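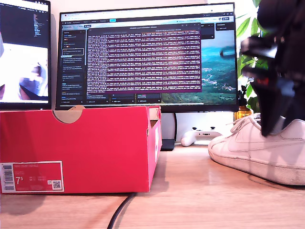 Home Brewing Lab Notes Opinion Equipment Subscribe

Small breweries should measure dissolved oxygen before they buy anything else

Most breweries in their first years spend their testing money in the wrong order. They buy a pH meter, then a density meter, then something for bitterness. Oxygen in the package comes last, usually after a distributor has sent a pallet back. I think the order should be reversed.

Bitterness is a design figure. If a pale ale is meant to land at one value and lands a little above it, few drinkers will notice and none will return the can. Oxygen works differently. A can that leaves the line with 200 parts per billion of total package oxygen will taste of wet paper well before the date stamped on the bottom, and the hop aroma will fade before that. The brewer tastes the beer fresh at the tank and the customer tastes it after a month on a warm shelf. The two are not drinking the same product.

The usual objection is cost. A good optical meter with a package piercer costs more than the rest of a small lab put together. That is true, and it is also a poor argument, since the meter can be shared. Two breweries in Morndale have split one for 2 years. It lives at Hedano from the start of the week and goes across to Rowlands before the Saturday canning run. The calibration log travels in the case with it. The arrangement has no contract that I know of, only a page of rules about who pays for sensor caps.

The second objection is that a low-speed line cannot be improved much anyway. I have the Rowlands figures from January in front of me. The first reading on their four-head filler was 223 parts per billion. They lengthened the CO2 purge, replaced a worn gasket on the lid drop, and adjusted the fill so that foam stood above the rim when the lid went on. The next run came in under half of that. No new machinery was bought.

Measurement also has to be done in the right place. One reading at the bright tank says very little about the package. Take one at the tank, one at the filler inlet and one from a shaken can, and the difference between neighboring points shows which part of the line is at fault. A brewery that only tests finished cans will know it has a problem and will then guess - often expensively - at the source.

Sending cans to an outside lab such as Aver is a reasonable check on your own meter. It is a bad replacement for one. Oxygen reacts with the beer while the box is in transit, so the lab reports a lower number than the can had at the seamer. I have seen that lower number pinned to a brewery wall as good news.

Comments (3)

hazeandgrist: Agree on the order, but I would still put a microscope first. Infected beer with low oxygen is still infected beer.

cellar_b: What shake time are you using? We get different numbers at three minutes and five.

tapline: We tried sharing a meter. Fine until the sensor cap died and neither side had used it last.

We use cookies to remember your settings and count visits. Accept Manage choices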